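Budgeting for a folding cell, grippers vs. a second press operator
Forum: Small Shop Automation > Buying and Planning
Page 1 of 1

tumbledry_ops
Joined: March
Posts: 97

We're a commercial laundry, mostly care homes, and the owner came back from a trade show wanting a robot folding cell. I've been told to put a number together for next year's plan. The quote from Nokholm covers the arm, the stand and the software license. What it doesn't cover is any training on our own garments, which the sales rep called "the data phase" and waved his hand at.

So my question is what people have budgeted for that part. He says we'd need 500 demonstrations per garment type to start, recorded by our own staff with hand-held grippers. We have a lot of garment types. I don't see how this ends up cheaper than paying a person.

Please no "the technology is moving fast" replies. I've been reading those for a while.

---

seam_ripper

It doesn't end up cheaper. Not in the first year, and I'd want to see somebody's books before I believed the second.

Ask Nokholm what happens with elastic. Flat sheets and towels are a solved problem, and there are plain old folding machines that do them faster than any arm. Once you have a cuff or a waistband, everything bunches and the fabric won't lie the same way twice. That's the stuff you still pay people for, and it's the stuff the demo at the show never touches.

---

gantry_gus

Bit harsh. We went through this with a Lindqvist cell and the data phase was the only part that went to plan. Two hand-held units, one table, staff doing it in the slow part of the afternoon. The grippers were a small line on the budget next to the arm. What cost us was hours. We put down 80 hours in the plan and went well past it.

If I were writing your plan I'd split it up like this:

Hand-held grippers, plus one spare
Spare finger pads (they wear, and you want them all the same)
Table and a fixed spot for it that nobody else gets to use
Staff hours, at full cost, and double what the vendor says
Somebody to go through the recordings and throw out the bad ones

The last one wasn't in our quote either.

---

tumbledry_ops

Thanks, that's the first list I've seen with hours on it. The rep's sheet has "operator time: minimal."

I'll admit the grippers themselves look decent. Linkage fingers, blue pads on the inside, simple enough that I can picture our people using one. Going in on a cuff with one looks like this:

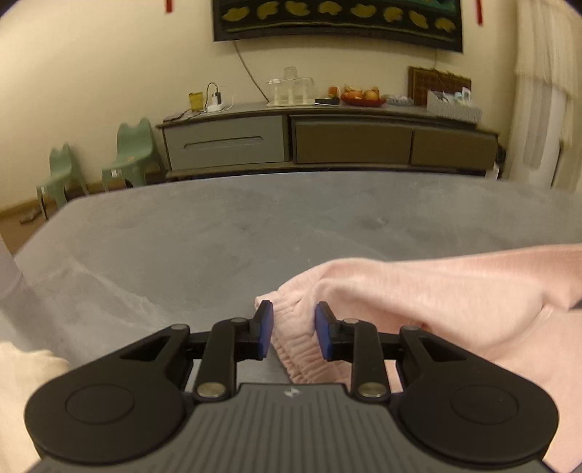 seam_ripper says a decent-looking tool is where these budgets go wrong, and that the price of the gripper should be the last thing on my sheet. The money is in how many times somebody has to close those pads on a cuff before the arm can do it alone, and no vendor will put that in writing.

I did try. I asked Nokholm for a success rate on elasticated items and got back 97 percent, with no mention of which items or how many tries. When I asked for the test conditions I got a brochure.

---

seam_ripper

97 percent of what, exactly. Also ask who pays for the other three. If a person has to stand there and pull the bad ones, you've bought an arm and kept the wage.

---

millfloor_mo

Has anyone looked at renting? Sadanis does a six month rental on the whole setup, grippers included, out of their Daltanbridge office. You hand it back if it's no good. Costs more per month but at least your owner isn't stuck with it.

---

gantry_gus

Read the Sadanis terms before you sign. When I looked, the recordings stayed with them after the rental. So your staff do 1000 demonstrations on your garments and the next customer gets the benefit. Maybe they've changed it, but get it in writing.

And seam_ripper, I don't agree on the wage thing. One person can watch a cell and do other work. Ours runs the small press at the same time.

---

seam_ripper

How much of the shift is she on the press, though? You said yourself you blew through the hours in your plan.

---

gantry_gus

Most of it now. Less at the start, I'll give you that.

---

tumbledry_ops

OK. I'm going to put in two columns, the cell with gantry_gus's list and a second operator at full cost, and leave the rental out until I've seen the contract. One garment type only for the trial. If the owner wants towels I'll send him a link to a towel folder.

Does anybody have a price for spare pads? Nokholm wants me to "contact sales," and I've already contacted sales.

---

millfloor_mo

We paid too much for ours. Order them with the grippers, they'll knock something off then. They won't later.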